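Come show our robots how it's done – paid demonstrators wanted at Vasten

Hi! I'm Negin Nazari, I run the demonstration room at Vasten, and I'm looking for 6 people to join us for the fall round.
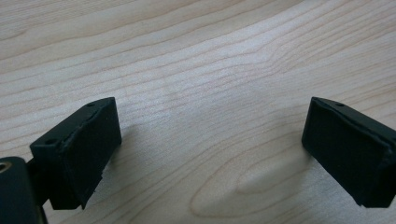 The job is teaching by doing. You pick up one of our hand-held grippers, squeeze it open and closed, and use it to do small everyday jobs at a table: putting the lid on a jar, folding a dish towel, sorting forks from spoons, sliding a letter into an envelope. The gripper records what it sees and how it moves, and those recordings go into training the arms downstairs. You do the same job many times over, with small changes each time. The jar starts on the left, then on the right, then lying on its side, and so on.

I'll be upfront that this gets repetitive. Some people love it (I do, I put the radio on and an afternoon disappears) and some people know by lunch that it's not for them. No hard feelings if you're in the second group, and you'll be paid for the time you put in either way.

What we're collecting

Our current project is called Fimby, and it's all kitchen and desk chores. We finished the last round in July with 3665 usable demonstrations, and after checking we kept 2305 of them for the first training set. The rest were mostly fine as chores go but too fast, or the hand came in from an odd angle, or somebody fixed a mistake with their free hand. I did that one myself more than once! So a lot of your first day will be me standing nearby going "slower, slower" while you try to pick up a teaspoon.

There's also a remote control station, where you sit down and steer a full arm with a pair of handles while watching it across the room. Everyone starts on the hand-held grippers. If you get comfortable and want to try the arm, tell me and I'll put you on the list for it. It feels very strange for the first hour and then your shoulders figure it out.

Who I'm hoping to hear from

You don't need any background in robots or computers. Our best demonstrator so far came from a bakery, and another used to mend clothes for a theater. What helps is steady hands and the patience to do a thing the same careful way late in the afternoon as you did it in the morning. If you knit, cook, build models, wrap gifts for the whole family every winter – mention it, I want to know.

Left-handed people, please apply! Nearly all of the July recordings are right-handed and it shows.

You should be 18 or older, able to work in English, and okay with using a squeeze grip for a good part of the day. The gripper isn't heavy but you will feel it in your forearm the first week. We switch tasks often and take real breaks, and you can do the work sitting or standing. If you have a wrist or hand problem, write to me before you apply and we'll talk through what might work. There are jobs here that don't involve gripping, like checking recordings and labeling where each step starts and ends, and I can usually use someone for those too.

The practical bits

Shifts are 5 hours, with a paid half-hour break in the middle. You can take two, three or four shifts a week, mornings or afternoons, and I try hard to keep people on the same slots once we've settled them. The round runs for nine weeks. Training is paid at the same rate as everything else. We're on the second floor of the Dehghan building, there's an elevator, and bikes can come inside.

The gripper camera points at the table, so it'll pick up your hands and sleeves now and then. We don't record sound. Leave rings and bracelets in your locker while you're recording, and wear something plain on your arms if you can. You'll get a consent form to read at home before your first shift, and you can ask me anything about it.

How to apply

Fill in the short form on our page at Flastow, the job board, under "Vasten demonstrator." It asks for your name, which shifts you could do, which hand you write with, and a few lines about something you're good at doing with your hands. No résumé needed, though you can attach one if you have it ready. Please get it in by 21st September.

I read every form myself. If it looks like a match, I'll invite you in for a paid one-hour tryout, where you get to use a gripper and do a couple of the real tasks. Bring questions, and bring reading glasses if you use them for close work.

Hope to meet you soon,
Negin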